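Fitting a Bar Handle to a Small Two-Drawer Cabinet

Small desktop drawer units are often sold with no hardware at all. This page covers adding a bar handle to the upper drawer of a wooden two-drawer cube and leaving the lower drawer with its recessed finger pull. The same steps apply to any drawer front thick enough to take a machine screw from behind.

Tools and parts

Bar handle with two posts, plus matching machine screws
Drill with a 5 mm bit for wood
Combination square and a sharp pencil
Masking tape
Scrap block for backing
Hand screwdriver

1. Measure the handle

Measure between the centers of the two screw holes in the posts. Do not use the overall length of the bar, which usually runs past the posts at both ends. Write the figure down and halve it. The Wadine handles I use have a printed spacing on the bag, but I have had one batch where the label was wrong, so I check with calipers.

2. Mark the drawer front

Take the drawer out and lay strips of masking tape where the holes will go. Mark the vertical centerline first. Then set the square for the height of the handle and draw a light horizontal line across the tape.

A handle near the top edge of the drawer leaves the rest of the front clear and keeps fingers away from the drawer below. Check the inside before settling on a height. The screw heads have to clear the drawer bottom and any divider.

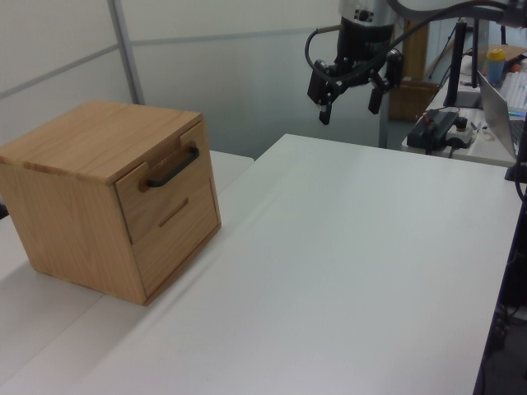
Measure out from the centerline by half the hole spacing on each side. Mark both points and press a small dent into each with an awl. Hold the handle up to the marks before drilling. An error of 1 mm is enough to stop the second screw from catching.

3. Drill

Clamp the scrap block tightly against the inside of the front. Drill from the outside face, keeping the bit square to the surface, and go through into the block. Without backing, oak and similar woods will splinter on the exit side. Peel the tape off slowly, along the grain.

4. Attach the handle

Start both screws by hand before tightening either one. Finish with a screwdriver. A power driver can strip the threads in the posts. If a screw bottoms out while the handle is still loose, add a washer under the head or cut the screw shorter.

5. Refit and check

Slide the drawer back in and close it fully. The front should sit flush with the surrounding cabinet. If it stands proud, look for a screw head touching something behind it, then check the runners for sawdust.

The lower drawer

A recessed slot needs only light sanding. Wrap 240 grit paper around a dowel and take the sharp edge off the inner lip. Wipe out the dust and apply the same finish used on the rest of the cabinet, thinly, as it tends to pool in the bottom of the slot.

Retighten the handle screws after a month of use.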